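# Chapter 11: Opposition and the Legislature

In the town of Saltmont, a council member named Valentina Ibarra voted against the mayor's water bill and then spoke against it at a rally. Her seat gave her the vote. It also gave her some protection for what she said in the chamber, but none for what she said in the street.

This chapter looks at how members outside the ruling party do their work, and at the limits placed on them.
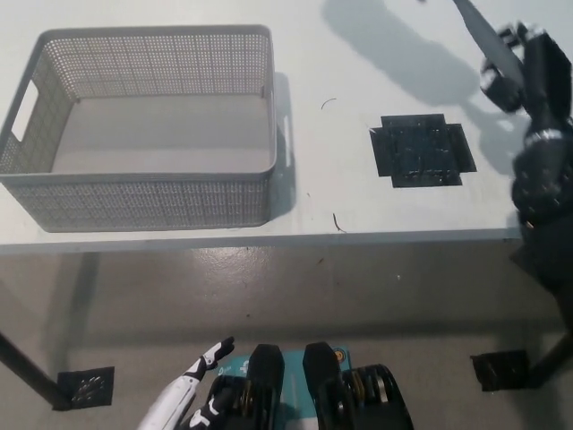
**What is an opposition member?**

An elected member who does not belong to the party or group that runs the government. Independents may count – the rules differ from place to place.

Saltmont's council has 60 seats, and the opposition holds 23. That is too few to stop a bill, but enough to force a debate. In November the group used this power twice, first on water rates and then on the Dunleavy road contract.

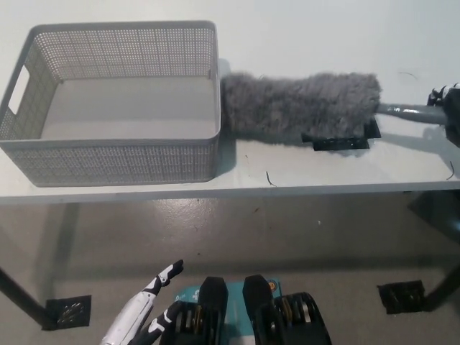
**KEY TERMS**

**By-election** – a vote held to fill one seat between general elections.

**Immunity** – legal protection for members while they carry out official duties.

**Whip** – the member who tells others in the party how to vote.

Section 11.1 begins with immunity and returns to Ibarra's speech at the rally.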